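Bornano two-finger hand gripper: notes for a purchasing decision
Reviewed by Domenica Nägeli
2023-01-05

We bought two of these for textile handling work and have used them since last April. The question was whether a hand-held unit could cover our soft goods budget line before we committed to an arm. This review covers the gripper, its pads and the running costs. Software is left out.

The build is simple. Flat dark metal linkage plates with triangular cutouts carry two black fingers, each faced with a blue pad. The pivots are held by ordinary screws. The pads matter most for cloth. On a bunched floral fabric like the one below, both tips have to get down to the fold before the fingers close, or the pads slide over the top of it. 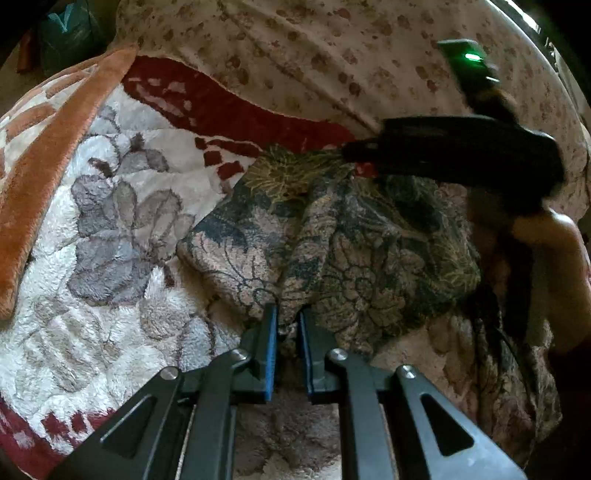
Leonidas Stefanou wrote in to say that pads should be budgeted as a consumable from the first day, and that his group at Pundcombe had left them out of the quote and then waited on a second purchase order. He would also price a spare set of pivot screws with every unit. I agree on both points. Our pads were replaced after 1000 grasps, which we set as a fixed interval so that the cost could be planned. On flat weaves that may be early.

Long pile is a harder test. Coarse fibers fan out between the fingers and can work into the hinge brackets, so allow time for cleaning when you estimate labor. The pads need to meet the tuft from opposite sides. A grasp taken at an angle holds fewer strands, and the operator's free hand ends up managing nearby straps and trim. Plan operator hours on that basis.
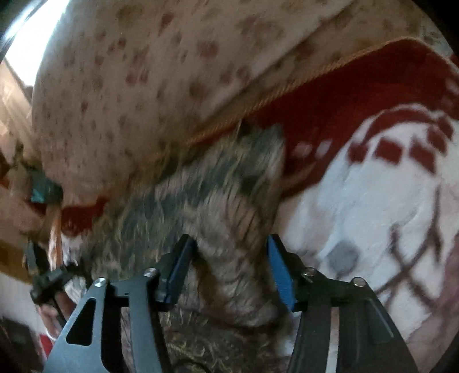 COSTS AND PLANNING

Unit price was in line with the Brusgate model we compared it with. Shipping and pads added up to 300 dollars to the order. The supplier, Nông, quotes pads separately, so ask for a combined figure.

Spares: one pad set per unit, kept on site.
Training: short. Most of it goes to approach angle on folded cloth.
Arm mount: not included. Get the adapter price in writing before ordering.

Suitable for groups that need grasp data on fabric and have no arm budget this year. If an arm is already approved, I would wait and buy the mounted version.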